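How I Clean a Stone Countertop Without Wrecking the Seal

I ruined the finish on my first counter with vinegar (everybody's grandma swears by it, and mine did too), so when we moved to Darnthorpe I promised myself I'd be nicer to the next one.

Start by wiping off the crumbs with a dry cloth. Then put a squirt of plain dish soap in a bowl of warm water, wring your cloth out well and go over the whole top, front to back. Rinse with clean water and dry it right away, or you'll get streaks!

For oily spots, mix baking soda and water until it looks like pancake batter, spread it on, cover with plastic wrap and leave it overnight. Scrape it off with something plastic. Mine took 2 rounds.

I reseal every October. Do the water test first: a few drops, wait a bit, and if the stone goes dark it's time.
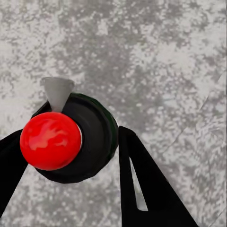 Let the sealer cure overnight before you put the toaster back.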